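Search the store
Enter keyword
Go

Galtard Reunion Night Watch Party Box

If your living room fills up every time a reality show reunion airs, this is the box we put together with you in mind. The Galtard Reunion Night box has been our most asked-for party set ever since we first listed it, and we do understand why – there's something lovely about having everyone on the couch, score cards in hand, groaning at the same moment when somebody storms off the set.

Inside you'll find 245 prediction cards, a host's booklet, a pad of score sheets and 11 pencils, all packed flat in a sturdy box that slides nicely under a TV stand. 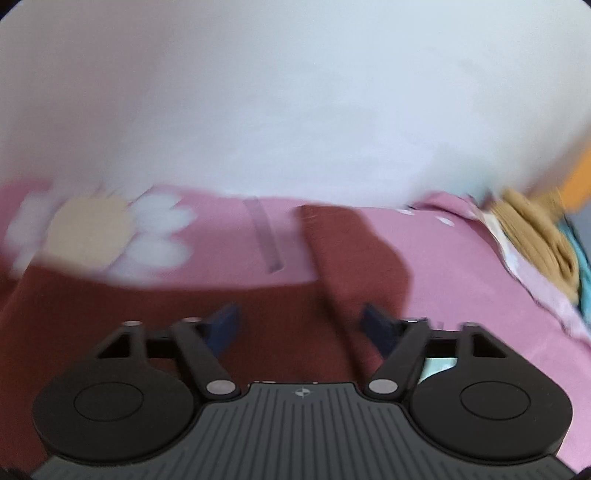 The cards are written to work with pretty much any reunion special, so you won't have to throw them out when your favorite show gets canceled (we've all been there!). Some are easy, like guessing who gets the first question, and some are a little mean, like naming the friendship that won't make it to part two.

You can play with as few as three people. For bigger crowds, the Zillimel add-on brings in 400 more cards and a team round, and it fits in the same box if you take out the paper tray.

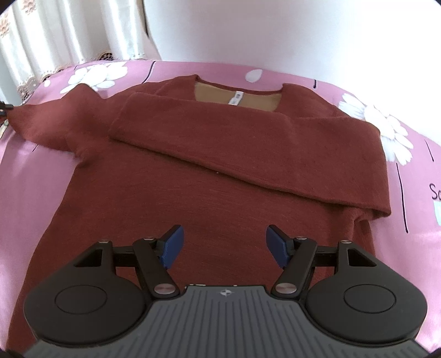
Laizer, 6 May 2024

The box is back in stock at our Laizer warehouse, and orders are going out again in the sequence they came in. We've fixed the score sheets too – the finale column is wider now, as so many of you asked. A dating show edition is planned for July.

Item number 1306. Returns are welcome on unopened boxes.

Shares 11

Related items
Zillimel Add-On Card Pack
Wukier Season Finale Bingo
Galtard Score Sheet Refill Pad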